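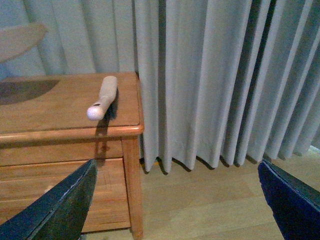

*Wooden side table in front of long curtains.*

Most tablets and capsules are labelled for storage below 25 °C or below 30 °C. Read the label first. The notes below cover tablets and capsules kept at home, with a short section on liquids.

## Choosing the spot

- Avoid the bathroom cabinet. Steam from the shower raises humidity well past what foil and screw caps are designed for.
- Avoid the cupboard over the oven or kettle.
- Avoid windowsills and the dashboard of the car.
- An inside wall of a bedroom or hallway is usually the most stable. If there are children in the house, use a lockable box on a high shelf.

A Brakus logger left in a kitchen cupboard in Mondden took 2,448 readings at ten-minute intervals. The shelf nearest the cooktop ran up to 11 degrees warmer than the hallway during the evening.
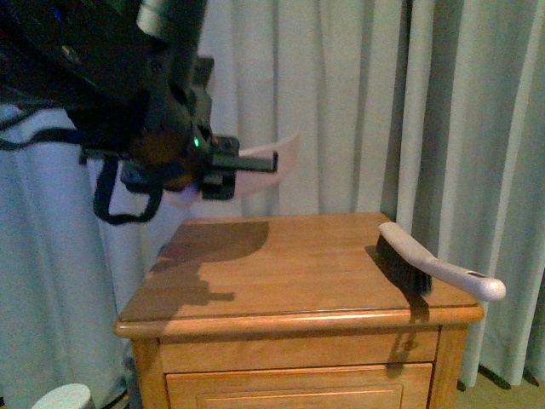
## Packaging

1. Leave tablets in the original blister until the week they are needed.
2. Keep the silica sachet in the bottle. Do not swap it between bottles.
3. Pull out cotton wool once the bottle is opened. It draws in moisture.
4. Write the opening date on the label in permanent marker.

Ask the pharmacist before loading a weekly organiser. Some medicines must stay in their foil.

## Liquids and fridge items

Set the fridge between 2 °C and 8 °C. If the thermometer shows 9, turn the dial down a step and check again on Thursday's shop day or the next morning. Use the middle shelf, away from the back plate. Do not freeze insulin. Reconstituted antibiotics have a short life, printed on the pharmacy label.

## Disposal

Return expired stock to a pharmacy. Do not flush it or tip it down the sink. Cross out your name on the label before handing it over.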